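The afternoon the grip went soft
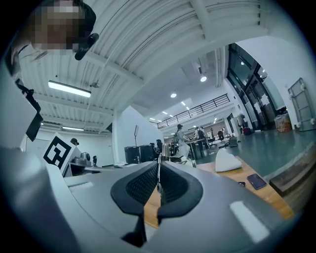 Nighat Rizvi
Bench lead, hand tools and grippers, Miltby

I promised a few of you that I would write up the business with the fingers, and then July 2022 got away from me, as months do, so pour yourself something and I'll try to tell it in order.

We use hand-held grippers for our practice runs. You carry the thing about, close it on whatever the sheet tells you to pick up, and put it down again where the sheet says. Folded cloths are my favourite job (I know, I know), and a cloth on a wooden table is as gentle a task as you could ask for. So when mine slid out of the jaws I blamed my thumb. When it slid out again I blamed the cloth, which was unkind of me.

The trouble was in the left finger. Each one has a dark mesh pad set into a black scoop, and behind the left pad there's a little retaining clip that had cracked right through. With the jaws open it looked perfect. Squeeze, and the pad sank back by 2 millimetres, and that was your grip gone. Poor Lutfa had been fighting it all morning and thought she was just tired!

What bothers me is the logbook. Back in February, Wendelin had written "left side feels spongy, unit 19" in his lovely tidy hand, and I had initialled it and turned the page. I remember doing it. We were getting ready to move benches and I meant to come back to it, and there it sat for months while the unit went out day after day.

Then there was the sharper worry. When the clip finally let go, a bit of it pinged off and landed by Larasati's mug. It was a tiny thing, and she was very nice about it, but it could have been an eye.

So the clips now come out every 400 closes, cracked or not, and we wear glasses whenever the fingers are off. Anything marked "spongy" goes in the red tray until someone has had it apart. Teodoro has ordered spares from Fankhauser, and I've still got the two halves of the old clip in my desk drawer if anybody wants to come and look at them.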